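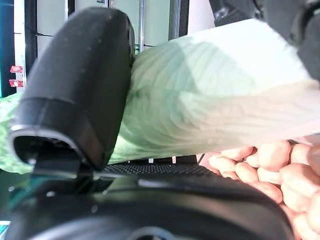 Where the buying desk stands, April

Hi all, Yogesh Pathak here with the update on the shared purchasing desk. I'll go in the same order as the grant agreement so you can check it off as you read.

Vendor list

We inherited three separate vendor lists from the county, the water district and the library system, and merging them took a lot longer than I told you it would. Same company, four spellings, two tax IDs, that kind of thing. The clean list is up now in Peledo and all three agencies are buying from it. I still get the odd phone call from somebody who kept the old spreadsheet on their desktop -- I'm working on them!

Contracts

We've got 8 cooperative contracts signed. Office supplies, fleet tires and janitorial went first, and the one I'm happiest about is the Prajapati agreement for road salt and sand, where the county and the water district used to bid against each other every fall. Zokel is still in legal review. Their attorney wants the indemnity language changed and ours doesn't, and I've asked both of them to get on the phone on Tuesday instead of mailing redlines back and forth.

Training

So far 27 buyers have been through the half-day class. The part on small purchases went over great (everybody has a story about a purchase card), but the section on sole-source justifications lost the room both times I taught it. I'm rewriting it with a couple of real memos from the files, names taken out. The library folks also asked for an evening session, so I'm looking for a room.

Turnaround

A routine requisition used to sit for up to 20 business days before anybody signed it. I'd love to hand you a nice new number, but the Studitz approval module only went live at the water district last month and the county is still routing paper. I'd rather wait until both are on it and give you one figure I can stand behind. What I can say is that the complaints in my inbox have changed from "where is my order" to "how do I reset my password."

Money

Spending is under budget on travel and over on software -- the Studitz setup fee was higher than the quote because we added the library late. I'd like to move the travel balance over to cover it. The transfer form is with your office already and just needs a signature.

Next up

Finish Zokel, get the county off paper, and start on the surplus property policy, which I haven't touched yet. Call me if you want to talk through any of it. Mornings are best.

Yogesh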